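Report on the Site Visit to the Landale Automation Lab
Kipchumba Mohamedi and Elibariki Mabula
Introduction to Robotics, Section 2

1. Purpose of the visit

Each pair in the class had to attend one open day or company demonstration in May and report on it. We picked Landale because the bus goes there directly and because Elibariki's project is on gripping. The open day was on a Tuesday and the demonstrations started at 1:30 in the afternoon. We stayed until they closed the doors.

2. What was shown

There were three stations. The first was a pallet line run by Gekusent, which sorted cardboard boxes by size. We could only watch it through the safety fence and it was stopped for part of our visit, so we have little to say about it. The guide said the line had moved 2315 boxes since the start of the week.

The second was a talk on path planning. Most of it matched chapter 6 of our textbook. The new part for us was how they slow the arm down near people. The speaker put up two speed curves but did not hand out copies.

The third was a tabletop station called Coline, where an arm with two soft fingers handles toy building bricks. We spent most of our time there.

3. The brick station

The task is to pick up a brick and press it onto a plate. The operator, Ms. Bahrami, told us that picking is the easy part. The brick has to be held straight, or the studs do not line up and the arm pushes the whole plate across the table. The plate is not fixed down, and they want the arm to cope with that.

She gave us the results from their last test. Out of 100 tries, 58 bricks were seated fully and 41 were seated on one side only or missed. One try was thrown out because the log was not saved.

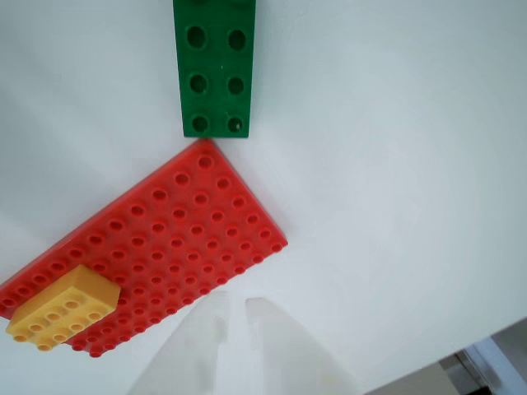

Figure 1. Coline station. Yellow brick on the red plate, green brick on the table, gripper fingers open.

We asked why the fingers are soft. Ms. Bahrami said hard fingers gave a better grip but marked the bricks, and a small error in height would stop the arm. Soft fingers bend a little and the arm can keep going. The drawback is that a long brick can turn in the grip while it is being lifted.

4. What we can use

For our own gripper we will try a softer pad and test it with the part lying at several angles. We had planned to test it only square to the arm. We will also log every try, including the failed ones, in the same table.

We did not get the finger material or the closing force. Elibariki has written to the lab to ask for both.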